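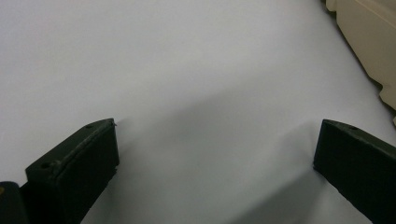

Photograph: Istar

Teaching by hand

A learning system that is meant to pick things up has to be shown picking up. At Istar, the showing is done by people holding a gripper in one hand, with a camera fixed to it. The operator opens the fingers, moves to the object, closes them, lifts, places and lets go. The camera records the whole sequence from the gripper's own point of view. Each such sequence is called an example, and the project, named Dostora, exists to gather them.

The view is a narrow one. Two black fingers come up from the bottom of the picture, and between them is whatever the gripper is facing. For a good part of any recording that is bare white surface and a soft shadow. Early in the project these stretches were trimmed out before training. The system then learned to close its fingers well but had little idea how to reach an object that started near the edge of its view. The trimming was stopped in October, and recordings are now kept whole, approach included.

An operator completes 50 examples in a session and then changes task or stops. The limit was set after a check of longer sessions showed that movements became faster and more alike towards the end. Examples that are too alike add little. The written procedure asks operators to vary the starting height, the angle of approach and the side from which the object is taken, and to leave hesitations in.

Plain surfaces bring a difficulty of their own. A matte white surface offers few marks by which software can work out how the camera has moved. When tracking is lost, the pictures remain usable but the path of the hand does not, and the two are needed together. Of the first 200 examples recorded on white, 13 were rejected for this reason. Operators now begin each recording with a slow sweep across a patterned card, and keep at least one fixed object within view where the task allows.

Shadows are treated differently. A cast shadow changes shape as the fingers come down, and the system appears to use it as a rough guide to height. Lighting is therefore kept diffuse but is not made flat, and the lamps are moved between sessions so that no single shadow direction is learned as a rule.

Sorting is handled by Zervas, a program that compares the gripper's opening with the picture and flags any example in which they disagree – a finger reported closed while the gap is plainly open, for instance. Flagged examples go to a person. Checking one takes roughly 2 minutes, longer than most of the examples last, and remains the slowest step in the chain.

The accepted recordings are passed to Wumis, the learning system itself, which is retrained from the beginning each time the collection grows by a set amount. Wear on the fingers is logged alongside the recordings. Scuffs and small holes are in view throughout, and a new pair is introduced gradually, with old and new fingers used on alternate sessions until both are well represented.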